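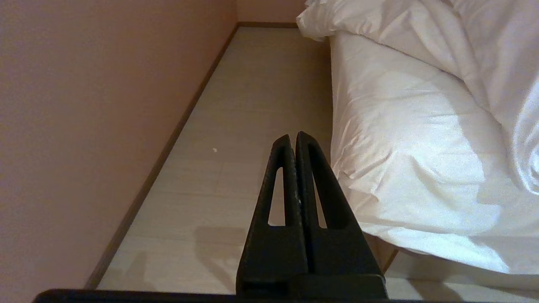
Figura 3. Vista de la cámara de muñeca, con la pinza entre la pared y el lateral de la cama.

4.2 Demostraciones por teleoperación

Extender un edredón es una tarea preciosa para aprender por imitación: la tela nunca cae dos veces igual, y cada operador encuentra su propia manera de domarla. Reunimos 240 demostraciones, de las que conservamos 200 para el entrenamiento. Edith Ospina y Cor Claeys se turnaron a los mandos con la interfaz Nodell. 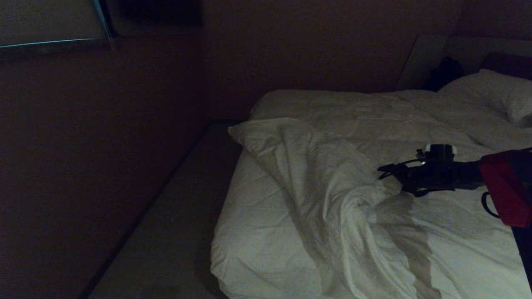

La política recibe a la vez la vista de cabeza y la de muñeca, y esa combinación nos entusiasma. La primera sitúa los pliegues respecto al colchón; la segunda afina la aproximación de los dedos. Cuando el edredón forma una cresta larga y arrugada en diagonal, con la sábana a la vista a ambos lados, pedimos al operador que elija el punto de agarre sobre la propia cresta y que tire despacio hacia el borde más cercano.

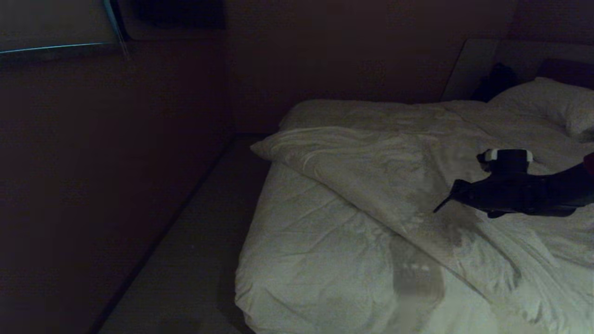

Figura 4. Pinza sobre el edredón, con una solapa doblada hacia los pies de la cama.

Las solapas dobles resultaron el caso más rico. Ospina las abría desde la esquina y Claeys desde el canto, ¡y el modelo aprendió las dos estrategias sin etiquetas adicionales!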